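Ticket: Site search returns stale results after catalog import
Product: Puvix Search
Component: indexer, media cache
Opened by: Alaric Hutchins
Opened: 4 August 2024
Status: Resolved, follow-up pending
Severity: 2

Summary
After a full catalog import, the storefront search for Dunden shows old titles and old thumbnails. Product pages are correct. Only the search results page and the type-ahead box are wrong.

Environment
Puvix Search on the Stustitz cluster, one primary and one replica. Import tool is Pal, default settings except for batch size, which was raised from 500 to 2000 before this import. Catalog holds nearly 3000 items, most of them household goods.

Steps to reproduce
Run a full import with batch size 2000.
Wait for Pal to report "complete".
Search for any item whose title changed in the import.
The old title is returned. Clicking it opens the product page with the new title.

Log entry 1
Cleared the browser cache and tried a second machine. No change. Queried the primary directly and got the new titles. Queried the replica and got the old ones. The load balancer sends all search traffic to the replica, so shoppers only ever see the old set.

Log entry 2
Checked replication. The replica reports itself as in sync. The sync marker matches the primary but the segment list does not. The last segments were written on the primary and never copied. There is no error in the replica log, only a warning about transfer size that repeats once per batch.

Log entry 3
Thumbnails are a separate fault. Uploaded three replacement pictures to the cleaning and kitchen test category and forced a thumbnail rebuild.

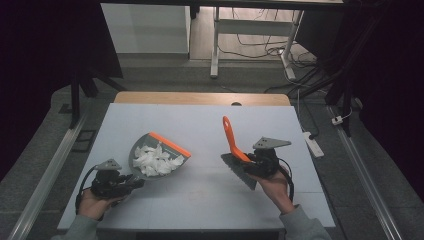 Dustpan with orange lip, paper in the pan 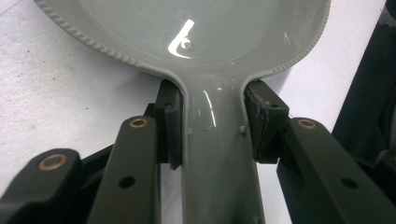
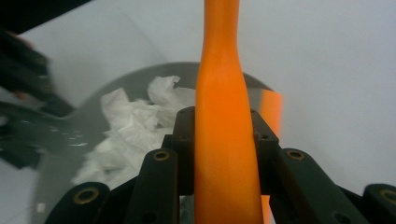
Orange, matte surface

The cache still served the previous files after the rebuild. Cache keys are built from item number and picture slot and do not include a file hash. Replacing a file in the same slot produces the same key, and the old entry stays until it expires. Expiry is set to 30 days in the default profile.

Log entry 4
Lowered batch size to 500 and ran the import again. The transfer warning is gone. Segment lists on primary and replica now match. Search returns the new titles from both.

Log entry 5
Repeated at 2000 to confirm. The fault came back on the first run. Returned to 500 and left it there. Import time is longer but still fits the nightly window.

Cause
Two unrelated faults. Batches at 2000 exceed the replica transfer limit — the segment is skipped, a warning is written, and the sync marker moves forward anyway. The thumbnail cache does not notice a changed file if the slot is unchanged.

Workaround
Keep batch size at 500. If the replica is already out of step, drop its index and let it copy from the primary. Do not restart it and expect it to catch up, as the marker is already past the missing segments.
For thumbnails, purge by item number after each picture change. A full purge also works but slows the storefront until the cache fills again.

Follow-up
The marker should not move when a segment is skipped. Filed with the Puvix developers as a defect. A file hash in the cache key is planned for the September release. Ticket stays open until both are tested on Stustitz.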